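Taller de organización doméstica
Apuntes de la sesión 5: cajas, cajoncitos y otros recipientes con buena prensa

Antes de entrar en materia, una advertencia para quien llegue con el catálogo de Nollico bajo el brazo: en este curso no recomendamos comprar nada hasta la última sesión, y para entonces lo normal es que se hayan pasado las ganas. El sector vive de vender sitio donde meter cosas. Que las cosas se encuentren después es asunto del comprador.

1. El recipiente no ordena

La idea más repetida en los manuales es la de «un lugar para cada cosa». Suena bien y explica poco. Un cajón cerrado es un lugar, desde luego, y también es el sitio donde una tijera puede pasar tres inviernos sin que la use nadie. El método Takács, que vimos en la sesión anterior, propone clasificar por tamaño antes que por uso. Lo probé en mi cocina. Acabé con los palillos junto a los lápices y el abrelatas en compañía de las pilas, todo muy parejo y muy difícil de recordar.

Pregunta para llevar a casa: ¿cuántas veces a la semana se abre cada caja? Si la respuesta es «depende», suele ser ninguna.

2. Abierto contra cerrado

Conviene distinguir dos familias. El recipiente abierto (vaso, bote, bandeja) deja ver lo que hay y se llena de polvo. El cerrado (caja, cajonera) protege, disimula y olvida. La literatura comercial prefiere el segundo porque queda mejor en las fotos. Hendska vende una cajonera de sobremesa de 58 euros cuyo folleto promete «calma visual». No discuto la calma, discuto el precio y, sobre todo, que el folleto no enseñe nunca qué hay dentro.

En cocinas pequeñas el abierto gana casi siempre para lo que se usa a diario. Un vaso corriente sirve de portautensilios igual que el cilindro esmaltado de la misma marca. El único defecto serio del vaso es que vuelca si se carga de mangos largos; se remedia quitando mangos.

3. El pomo

Parece un detalle y es donde más se falla. Un pomo redondo y pequeño obliga a pinzar con las yemas. Con los dedos secos, bien. Con aceite o con artrosis, bastante peor. Antes de dar por buena una caja hay que comprobar:

– si el pomo se coge sin mirar
– si la caja se desplaza entera al tirar — en las ligeras es lo habitual
– si queda hueco delante para sacar el cajón del todo
– si la otra mano tiene que sujetar algo, y dónde apoya

Este último punto lo omiten los fabricantes. Una caja ligera sobre una mesa lisa es un mueble de dos manos, aunque se anuncie como de una.

4. La tabla, ese falso espacio libre

La tabla de cortar tiende a convertirse en bandeja. Se deja encima un palillo, luego una cuchara, y al final se corta en una esquina. Mi criterio, discutible: lo que no se va a cortar no pisa la tabla. El método Takács le asigna una «zona de tránsito», que es una manera elegante de autorizar el montón.

Material de la sesión: mesa blanca, caja con pomo, vaso con utensilios, tabla. 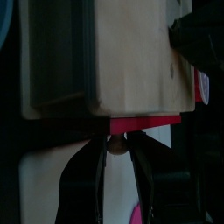
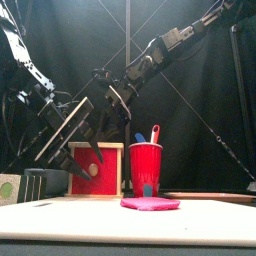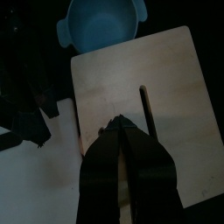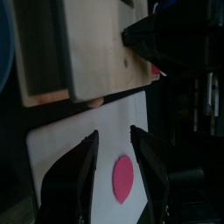 5. Sobre el «todo a mano»

Otra consigna que merece sospecha. Si todo está a mano, la mano no tiene dónde apoyarse. La guía de Genitz dedica 405 páginas a acercar objetos al usuario y ni una a alejarlos, y eso que alejar es gratis. Prueben durante una semana, de jueves a jueves, a retirar de la encimera lo que no se haya tocado. No hace falta tirarlo. Basta con una balda alta y un poco de mala voluntad.

Tampoco exageremos en la dirección contraria. La encimera desnuda de las revistas es una encimera en la que no se cocina, y quien guarda la sal en un altillo acaba comiendo soso.

6. Etiquetas

Útiles cuando en la casa vive más de una persona. Cuando vive una sola, la etiqueta suele decir lo que había en la caja el día en que se escribió. Si se usan, mejor cinta que se despegue bien y palabras cortas. «Varios» no es una etiqueta.

Ejercicio para la próxima sesión

Elijan 3 recipientes de su cocina, uno de ellos cerrado. Anoten de memoria lo que contienen, ábranlos después y comparen las dos listas. Traigan ambas, también si no coinciden. No se admiten fotografías del «después» ni compras hechas para la ocasión.

Lectura: el capítulo de Genitz sobre cajoneras, con lápiz a mano para los márgenes. Pueden saltarse el prólogo.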